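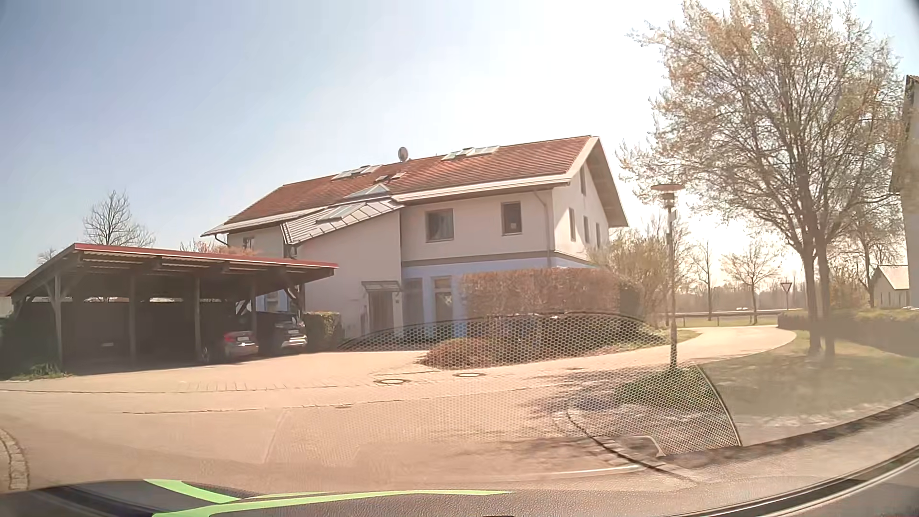 Two-tone house: keep the blue downstairs or go one color?

Posted by Gounder

We just got the keys to our place in Kastbridge and I love it so much! Off-white upstairs, light blue on part of the ground floor, with a narrow grey-brown band between the two. The whole outside needs fresh paint this spring and my family is split. Half of them want it all off-white. I want to keep the blue. Would it look odd next to a reddish-brown tile roof? And can I do the blue part myself?

2 replies

litthorpe_lou

Keep the blue!! It goes so nicely with the warm tiles, and that band gives you a ready-made line to paint up to, so you won't be taping a wavy edge across a long wall. Ground floor is very doable on your own — I did mine over 2 weekends with a roller and a short ladder. Wash the wall first and let it dry properly. Two coats. Tie the hedge back with an old sheet or you'll be picking leaves out of the paint like I did. I'd hire someone for the upper walls and the gable, that's a lot of height.

Etwood

blue. try a sample patch and look at it in the morning and again around 4 before you buy the big cans, mine looked purple by evening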